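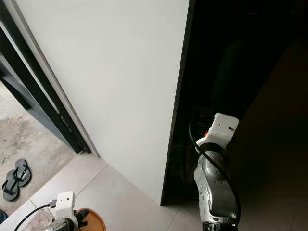
What is the Dirura leaf litter study?

Dirura is a field study of how fast dead leaves break down in small woodland streams. It is run from the Postma field station and covers the upper part of Callell Creek. The study follows leaves from the time they enter the water until most of the soft tissue is gone.

Why study dead leaves in a stream?

Small streams under trees get very little sunlight, so few plants or algae grow in them. Most of the food at the bottom of the food web comes from leaves that fall or blow in. Fungi and bacteria grow on the leaves first, and then insects such as caddisfly and stonefly larvae eat them. The speed of this process affects how much food is available downstream and how much carbon goes back into the air as carbon dioxide.

How is breakdown measured?

We use litter bags. A weighed amount of dried leaves goes into a mesh bag, and the bag is tied to a stake in the streambed. After a set time the bag is taken out, the leaves are rinsed, dried and weighed again, and the loss is worked out. A small sample is burned in a furnace at the end to correct for silt.

How many bags are in the stream?

The study started with 867 bags. Of these, 393 have been collected and weighed so far. The rest are still in place or were lost in high water. Lost bags are listed separately and are not used in the results.

Which leaves are used?

Red maple, white oak and American beech. Maple breaks down quickly. Oak and beech are tougher, contain more lignin, and can last through a whole winter and into the next summer.

Why are there two mesh sizes?

Coarse mesh lets insects in. Fine mesh keeps most of them out but still allows fungi and bacteria to reach the leaves. Comparing the two shows how much of the loss is due to animals. 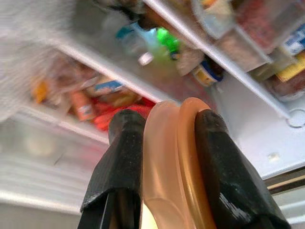
Translucent plastic item at an open refrigerator.

Does warmer water make leaves break down faster?

In general, yes. Microbes work faster as the water warms. The effect on insects is harder to predict. Some shredding species do poorly in warm water, and if their numbers drop, the total rate may change less than the temperature alone would suggest. We have one full winter of data, which is not enough to say what is happening in Callell Creek.

What happens when the stream dries up?

Breakdown slows down a lot. Leaves left on dry gravel lose weight mainly through sunlight and handling by wind. When water returns, there is often a short burst of activity as dissolved material washes out. The 3 lowest sites went dry last summer, and their bags are being treated as a separate group.

Can I visit the sites?

The trail along the creek is open to the public all year. Please stay out of the water between the orange stakes. Walking on the streambed stirs up silt, which settles on the bags and slows the flow of oxygen to the leaves.

I found a mesh bag on the bank. What should I do with it?

Leave it closed and do not put it back in the stream. Each bag has a numbered metal tag. Send us the number and the place where you found it. If the tag is missing, the location is still useful. Bags found after the February floods were up to 2 miles from their stakes.

Where can I see the data?

Weights, dates and water temperatures are posted in the Clokodent archive after they have been checked. Insect counts take longer to prepare and will be added by site. The files can be downloaded without an account.

Can I use the data in a class or report?

You can. Please name the study and give the date you downloaded the files, as corrections are made from time to time.

Who do I contact with other questions?

Write to Lies Verschueren, study coordinator, at the Postma field station. Replies are slower in fall, when new bags are being filled.

Page last updated 22 September 2026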